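Cable drawer rehab: shoebox or zip bags?
Home Organizing > Small Spaces

plindine79
OK, I finally pulled every cord out of the desk and I'm weirdly thrilled about it! My plan is one cardboard shoebox for all the black braided stuff, lid off, on the shelf over the printer. Has anybody lived with a setup like that for more than a month? I want to know before I get attached.

eamon_f
I did it for two years. It turns into a nest. Zip bags with a label on each one, no contest. You can see what you have and it lies flat.

RatihS
Disagree with Eamon! Bags slide all over the place and I never put anything back in them. A box is so easy you really do use it. Coil each cord loosely, one hook-and-loop tie, stand the coils on edge like records. I love mine.

eamon_f
Standing on edge works until you pull one out and three come with it.

RatihS
Then your coils are too big :)

jadkhalaf
Team box. Watch the hand holes on the sides though — thin cords poke out and snag on everything. I taped mine over from the inside. And don't bend the braided ones tight, the sleeving gets fuzzy at the fold.

plindine79
Loving all of this. Here are the cords and the box: 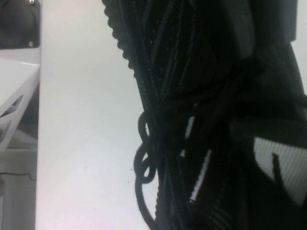
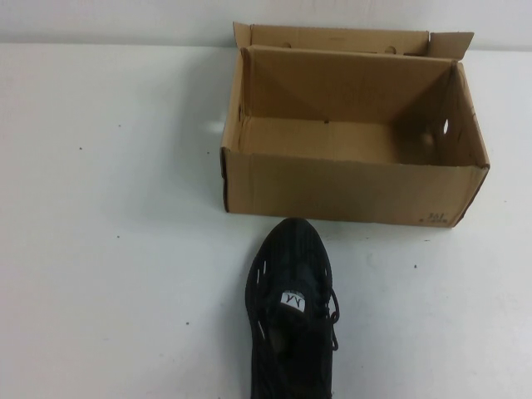 I'm going with Ratih's record-store method, and I'll cut a couple of dividers from an old cereal box so they can't drag each other out (that one's for you, Eamon). Long cords at the back, short ones up front. I'm still torn on labels. Masking tape flags look messy but I know I'll forget what half of these belong to by March.

eamon_f
Dividers might save it. Label them anyway, both ends.

jadkhalaf
Bread tags! Write on them and clip them by the plug. Free, and they stay put.

plindine79
Bread tags, yes!! Starting Saturday morning with a big pot of coffee.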